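Prekska Hand Gripper, tried at the Jidus open day
Posted in: Tools, Robots & Automation. 4 comments

I drove out to the Jidus open day in January because my sister-in-law, Nantana Pongsiri, had a spare ticket and I had a free afternoon. The ticket promised "the future of housework." I own a mop, so I felt qualified to judge.

Most of the day was talks. I skipped two of them in favor of the coffee, which was good, and then signed up for a turn with the Prekska, the hand-held gripper Jidus is now selling to labs and to hobbyists with understanding spouses. You hold it, you squeeze, the jaws close, and what you do gets recorded so that a robot arm can learn from it later. The arm was in another building. I was told it was resting.

The hands-on session was in a kitchen, and the job was picking up plastic bags and putting them in the trash. Thodoris Triantafyllou ran it with the patience of a driving instructor. He gave me a short briefing ("slow down," mostly) and let me loose.

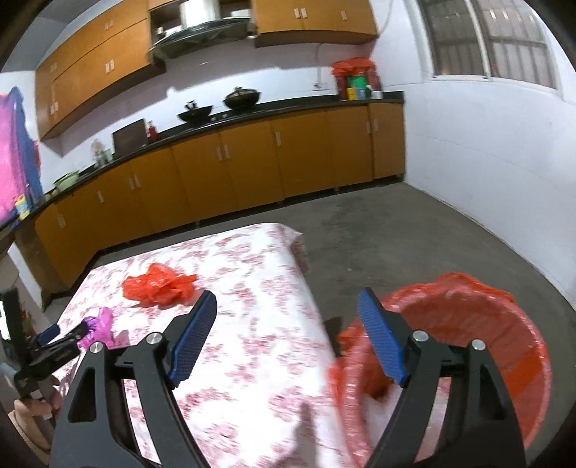 Bag duty at the Jidus open day. Blue finger pads on the Prekska, red wastebasket at right.

Let me say something nice first. The blue textured pads are the best thing on the tool. A crumpled plastic bag is a miserable object to grab, all air and no edges, and my old Clurkitz gripper used to push bags across a table like a small snowplow. The Prekska got hold of one on my second try. The jaws open wide, too, wide enough that I stopped aiming and just lowered the thing over the target like a claw machine at the mall, except this one paid out.

Letting go is another matter. Thin plastic likes to cling to the pads, and I spent part of my turn standing over the wastebasket, shaking my wrist at it. Thodoris said I should open the jaws all the way and wait. I opened them all the way and waited. He said I should wait without sighing.

My other complaint is the weight. Ten minutes is fine. After that you start holding your elbow with your free hand, and Adhiambo Rugemalira, who had the turn after mine and does this kind of work for a living, told me she quits at 400 grabs a day and goes home to lift nothing heavier than a spoon.

Then there's the price. The set is $1291 with the charger and one spare pair of pads. More pads are extra, and you will want more, going by how Adhiambo talked about them. The carrying case is also extra. I asked what the box it ships in was for, then, and got a brochure.

Would I buy one? No, but I don't have a robot to teach, and my own bags go in the trash by hand at no charge. For a lab that needs many hours of someone patiently tidying a kitchen, it's a solid tool with a grip I'd trust and a release that needs work. As a day out I'd recommend it to anybody. Wear short sleeves and eat before you go.

Rating: 4 out of 5 for the gripper, 2 out of 5 for the sandwiches.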